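Robots on a July afternoon

So I finally went to the open afternoon at Wuvik, the little robotics outfit on the second floor of the old Watkins building. My neighbor Dilek Değirmenci works there and had been telling me to come since spring, and I kept saying yes and then forgetting. This time she put it in my phone herself!

There were 11 of us in the group, plus a very patient guy at the door handing out name stickers. I was expecting a big shiny arm behind glass. They do have one (it's called Irko and it spent 20 minutes stacking cups, very slowly), but the part I liked best was in the side room, where people do the jobs by hand so the robots can learn from them later.

You hold a gripper in each hand, and each one has a white cube on it with black and white square patterns. Dilek said the patterns let the computer work out where the gripper is and how it's turned. Then you pick things up and move them, over and over. The things that day were tiny white toilets. I laughed way too loudly when I saw them.
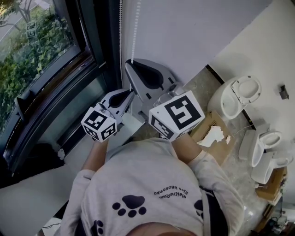
I got a turn too, and wow, it is harder than it looks. My fingers kept wanting to just reach out and grab the thing like a normal person – you have to think through the gripper instead. I dropped my first toilet four times. The kid after me, maybe ten years old, got it on her first try and looked at me with real pity.

Dilek told me a good day is 40 clean tries at one task, and that her shoulders know all about it by dinner. I asked if she gets bored. She said she listens to a lot of radio plays.

Afterward there was lemonade in the hallway and a short talk about Promitari, their next project, which is about sorting dishes. I missed half of it chatting with a retired plumber who had opinions about the toilets. They're doing another afternoon in the fall and I've already told my sister she's coming with me. Parking is behind the building, by the way, and the elevator was out, so wear decent shoes.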